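Mahlet Chala
Jan 23, 2026

Okay friends, I promised a longer thread on what our group has been up to since July, so get a warm drink and settle in. (1/9)
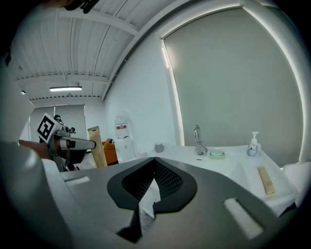

The question that has eaten my winter is how much a robot policy gains when you change the room between demonstrations and leave the task alone. We collect with hand-held grippers, so a person does the chore by hand and the policy learns from what the gripper's own camera saw. Sink counters have become my favorite place to work, mostly for the small stuff that ends up on them. A chrome faucet, a pump soap bottle, a pale green bar in a light green dish, and every one of those catches the light in its own way! (2/9)

Some numbers for those who like them. We kept 1,625 demonstrations for the main set, which we call Trellham. Kedir Negash then built a second set of exactly the same size where we never moved a thing except the object being handled. Same people, same grippers, same chores. (3/9)

In the Trellham set we shuffled the clutter every 15 demonstrations. Cups, tubes, soap, whatever was close by. Sosina Yimer wrote the shuffle schedule and was very strict with us about following it (thank you, Sosina, I grumbled and you were right). (4/9)

So, the result. On counters the policy had never seen, the one trained on the fixed set finished 52 percent of its trials and the shuffled one did clearly better. I'm holding back the second figure until Gadisa Abdella has rerun it with new seeds, and I know that's annoying of me, but I've been burned before. (5/9)

The part I find sweetest is where the gain comes from. Grasping hardly changed. It was the approach, that slow bit before the fingers close, where the fixed policy would drift toward wherever the cup used to be. You can watch it reach for a memory, poor thing. (6/9)

We also tried trimming Trellham down to 1,090 demonstrations to see if we'd been wasting our afternoons. On the easy chores we lost very little. On anything with a tube or a cloth, the drop was large enough that I'd want the full set, and I suspect I'd want more than that. (7/9)

Things I'm still unsure about: we only shuffled what was on the counter. We didn't touch the lighting on purpose, and blinds leak in all kinds of ways over a day, so some of our "fixed" set is less fixed than I'd like. Asnakech Lencho has an idea for sorting the demonstrations by brightness after the fact and I'm very keen to see it. (8/9)

Write-up is coming once the reruns are in. If you collect this kind of data and you've tried a different shuffle interval, please tell me what you used, even if it went badly. My replies are open and I do read them all, usually over breakfast. (9/9)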